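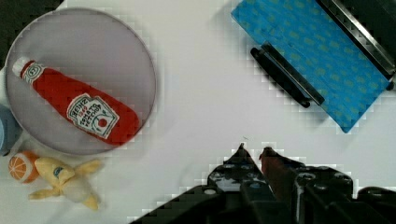 October 29, 2021
The Flotwood School robotics program is pleased to share an update from its fall manipulation project. Students are teaching a robot arm to sort, move and set down soft play food on a tabletop. (1/7)

The project is open to students in their second year of the program. Each team writes its own task list, records its own demonstrations and keeps a written log of every attempt, including those that fail. (2/7)

To date the teams have recorded 1142 demonstrations. Of these, 469 were accepted for training after review by a second team. The remainder were set aside, most often for a poor grasp or a late release. (3/7)

Soft objects were chosen with care. A plush toy changes shape when it is gripped, and students must decide how far the fingers should close - a question that rigid blocks seldom raise. (4/7)

"The logs have improved a great deal," said Ainhoa Pastor, who leads the program. "Students now write down what the arm did before they write down what they think went wrong." (5/7)

In March, teams will present their work at the Casado Student Robotics Meet. Each entry in the tabletop category must complete 100 trials under the published rules. Objects may be moved between trials by the judges. Flotwood will enter two teams, Hurkance and Zallisance. (6/7)

Families who wish to visit the lab during a working session are asked to contact the program office in advance. Visitors should remain behind the marked line while the arm is powered - this applies to younger siblings as well. (7/7)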